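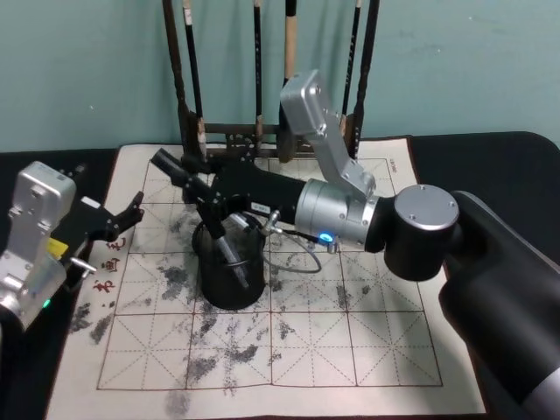 Corkix Calligraphy Circle
Minutes of the meeting held 15th November, Escobar Room

Chair: Zoila Ticona
Notes: Ulises Lozano

1. The February minutes were approved with one correction to the spelling of Pirelix.

2. Practice cloths. Members agreed that the grid cloths are easier for beginners than plain paper – the diagonal guides help with placing strokes. Zoila asked that cloths be laid flat after use and not folded until dry. We will order 12 more from Pirelix.

3. Brushes. Rinse before hanging them on the rack, tips down. Two members asked for a smaller size for fine strokes. Ulises will get a price.

4. Cups. Fill halfway only. Please empty them in the sink down the hall.

5. Beginners' class. 15 places, all taken. Cletis Hall has offered its side room for a second group. Zoila to reply.

6. Storage. The cabinet code is now 1703. Please don't write it on the door.

7. Any other business. None.

Next meeting to be set by email.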